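Section 3. Checking in guests at the gate

This part of the guide is for the people who work at the entrance of the Dellow Street Cookout in Skidthorpe. Please read it before the gate opens. The tickets are sold in advance by the Omerović box office, and every order comes with one QR code.

3.1 Before opening

1. Turn on the tablet and log in with the gate code 844.
2. Choose the event name from the list. Check that it shows Skidthorpe and not Sillthorpe, because both cookouts use the same account.
3. Press Download Guest List and wait until the bar is full.
4. Scan the test ticket. The screen must become green.

Note: The list can be used without internet, but new orders will not appear until you connect again.

3.2 Scanning

1. Ask the guest to make the phone screen bright.
2. Hold the tablet 10 inches from the code.
3. Green means the guest can enter. Give one wristband for each person on the order.
4. Yellow means the ticket was already scanned. Send the guest to the help table.

Caution: Do not press Reset Day during the event. It removes all the check-ins and they can not be brought back.

3.3 Children and late guests

1. Children under 3 years do not need a ticket, but they do need a wristband for the food area.
2. After 7 p.m. only the left gate stays open. Move the second tablet to the help table and keep it charging.

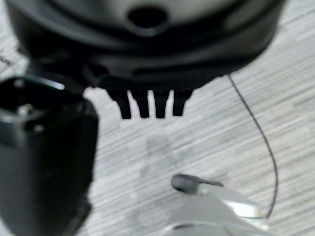

3.4 Closing the gate

1. Connect to the internet and press Send Check-ins.
2. Wait for the message "All sent", then log out on both tablets.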